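**The battery run, or why we were quiet in February**

A few of you asked why the sorting numbers from the Nevport bench stopped in the middle of the month. Short version: the gripper bit down on a battery and kept biting. No fire, no smoke, nobody hurt, but it was enough for me to hit the stop button and go sit down for a minute!

The job is simple. Batteries come out of the blue tray, orange bricks stay put, and the arm is supposed to ease off as soon as the fingers feel something solid. We'd done 157 picks without trouble (I was getting a bit smug, I admit). On the next one the force reading froze at zero, so the controller decided it was holding air and squeezed harder. By the time I got there the casing had a dent you could feel with a thumbnail.
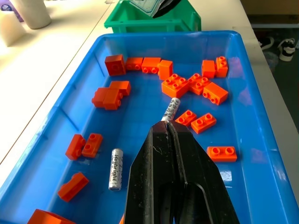

My first guess was the Flollska driver, which I'd updated that morning, and I lost most of an afternoon rolling it back. Wrong! It was the sensor cable. It had been rubbing at the wrist joint and dropped out whenever the arm reached low and turned. The software kept the last good value and never complained — that's the part that bugs me most.

So now a stale reading stops the arm after 24 milliseconds, and the grip limit lives in the gripper itself. The dented cell went into the sand bucket outside. I've run 165 picks since with the new cable and had 2 stops, both from a loose connector on the Baysal board. If you have the same wrist kit, please go wiggle your cable before your next run.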